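Gumance Introduces the Brasus Tailgate Lock for Pickup Trucks

KERHAM - Anyone who has walked out to the driveway and found a tailgate missing knows what a rotten start to the day it is, and the folks at Gumance are very happy to have something to help. The new Brasus lock clamps over the hinge and goes on in 25 minutes with the 2 keys and the wrench in the box.
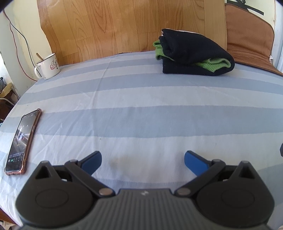 Pricing and Availability

Brasus ships in June for $100, and it will be on the shelf at all 23 Ekanayake Truck Supply stores, where the counter staff will gladly help you find the right size for your pickup.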